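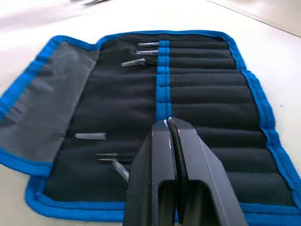 Secondary graphics card drops to a lower link speed after memory upgrade

Posted in: Desktop Hardware > Graphics and Display
Status: Open
Views: 477

Wagner Toledo
Member, Clamdale

I am responsible for a small group of desktop workstations at a drafting office, and I would be grateful for guidance on one of them. The machine has two graphics cards. The first drives three monitors. The second has no monitor attached and is used only for rendering still images overnight. Both cards are the same model, from Pestar, and were bought together. The machine is otherwise unchanged since it was put into service, except that in January the system memory was increased from two modules to four.

Following the memory upgrade, the second card has reported a link width of x4 in the system information tool. Before the upgrade it reported x8, according to the record kept for that machine. The first card continues to report x8. A test render that previously finished in 59 minutes now requires 67 minutes, and the result is the same whether it is started in the morning or left until the office has closed.

The following steps have been carried out so far:

The graphics driver was removed completely and installed again.
The board firmware was updated to the latest release offered by the manufacturer.
The second card was removed and put back in the same slot, and the power leads were checked.
The two added memory modules were removed for one afternoon. The link width remained at x4.

The last result is the one I find hard to explain, as it suggests that the memory is not the cause. I have not yet exchanged the two cards, because the cooling bracket between them is awkward to refit and the machine is in daily use. The board manual is the Zitdale edition, second printing, and it contains a table of slot speeds that I do not find clear. It states that the lower slot "may share lanes" but does not say with what.

I should like to know whether a firmware setting could account for this, and whether the card should be considered faulty. The warranty period is still running, but I would prefer not to return a card that is in good order.

Nicanor Cervantes
Senior Contributor

Thank you for the detailed report. On the evidence given, it would be premature to treat the card as faulty. A reduced link width is most often a matter of how the board divides its lanes, or of a poor connection in the slot. A failed card is possible but is lower on the list.

Please begin with the storage devices. On many boards the lower graphics slot shares its lanes with one of the M.2 storage sockets. When a drive is fitted in that socket, the slot is reduced to x4. If a drive was added or moved during the same visit as the memory upgrade, this would explain both the timing and the fact that taking the memory out made no difference. The phrase "may share lanes" in your manual is consistent with this. The socket concerned is usually named in the storage chapter and not in the expansion slot chapter.

The second matter to review is the firmware update. An update normally returns all settings to their defaults. Look for an entry named "PCIe Slot Configuration", "Bifurcation" or something similar, and confirm that it is set to divide the lanes as x8/x8. If it reads "Auto", set it by hand, save, and shut the machine down fully before starting it again. A restart alone is not always sufficient.

Please also take your reading while the card is under load. Idle cards commonly lower their link speed to save power. Link speed and link width are separate figures, and some tools show them on one line in a way that invites confusion. In your case the longer render time suggests a real change, although eight minutes is more than I would expect from link width alone when rendering still images. I would therefore record the temperature of the second card during a full render as well. Four memory modules can alter the airflow in a crowded case -- more so when the cards are close together.

Should none of this apply, exchanging the cards remains the proper test. If the x4 reading stays with the slot, the board or its settings are responsible. If it follows the card, clean the edge contacts with a dry, lint-free cloth, try once more, and then contact the seller. Kindly switch off at the wall before opening the case.

ocampo_render
Member

Had the same thing on a different board. It was the M.2 drive. Moved it to the other socket and the card went back to x8. I would not bother with the firmware menu until you have looked at that.

I am not sure the temperature point applies here. My second card sat at a steady reading the whole time and was still slower, although my scenes are large and take a long while to load.

Wagner Toledo
Member, Clamdale

I am obliged to you both. I have reviewed the work order for the January visit and find that a second storage drive was indeed installed at the same time. It was entered on a separate sheet under the Ocampo project and so did not appear in the record for the machine. It is fitted in the socket nearest the lower graphics slot.

The storage chapter of the manual, in a footnote on page 105, confirms that this socket takes lanes from the lower slot when it is occupied. The board has one other M.2 socket, which is free but is limited to a slower standard. The drive holds only finished drawings, so the lower speed would be acceptable.

I will arrange for the drive to be moved when the office can spare the machine, and will log the temperature of the second card before and after the change as Mr. Cervantes has advised. The slot configuration entry is at present set to "Auto" -- I will leave it so for the first test, in order that only one thing is altered at a time.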